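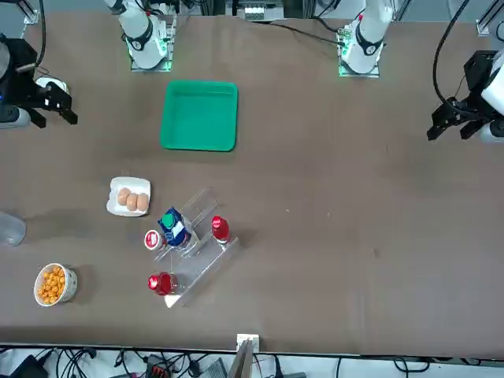
Carrillo, December 28, 2025

Sorting and Packing Household Groceries on a Shared Tabletop
Project report by Anel Jacobs and Tshepo Modise

1. Purpose

The project looked at how a small grocery load should be set out on a table before it is packed. Most home packing advice starts with the bag. We started with the surface and asked how much the layout of the goods affects the order in which they are picked up. Fragile items, eggs in particular, were the main concern.

2. Setup

The table has a matte brown top, which gives good contrast with light-colored goods. A green square tray with a shallow rim was used as the target area. Eggs were kept in a white rectangular dish, away from heavier goods. Three eggs were used in each run. The bag was a thin carrier bag of the Trundetti type, chosen for its low stiffness – it does not stand up without support.

Two layouts were compared. Layout A grouped items by weight. Layout B grouped them by shape, with the display rack in the middle of the cluster and the tray kept clear.

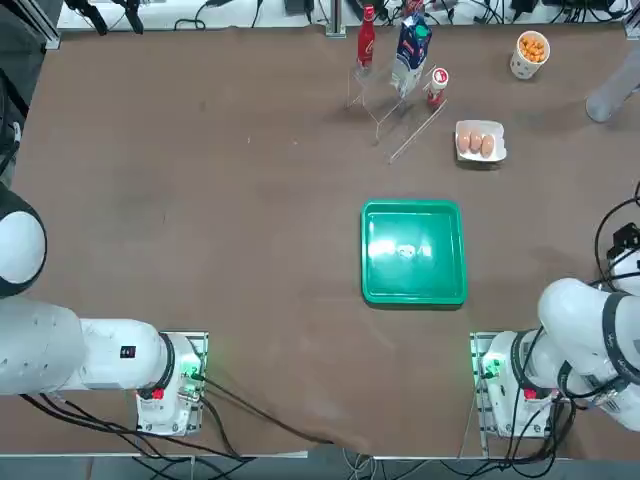
Layout B needed more table depth than we had planned for. Items placed behind the rack were harder to reach without moving something else first, and the rack legs took up surface that could not be used for anything else. A rack with a smaller footprint would be preferred. The Sular model was considered but arrived too late to be tested.

3. Procedure

Each run started with the tray empty and ended when the last item had been placed. The eggs were moved last in every run. A run was stopped at the 30-minute mark if it was not complete. We recorded 461 single placements over the whole project, against a target of 1,000. The shortfall is due to lost time in August, when the room at Zundcombe was closed.

4. Results

Layout A gave fewer repeat moves. Layout B made it easier to find a given item but led to more shifting of neighboring goods. No eggs were broken under either layout.

The bag caused more delay than any food item. When it is put down loose it folds over on itself, and the opening has to be found again before anything can go in. 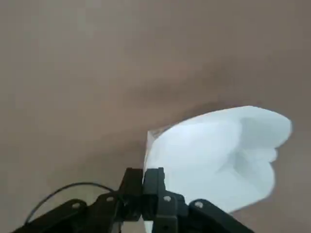

Figure 3. Crumpled white material on the brown surface.

5. Further work

The bag should be tested with a simple wire support. We would also repeat Layout B with the rack moved to one side – the present position blocks the shortest path to the tray. Placement records are kept by item type and can be reused without changes.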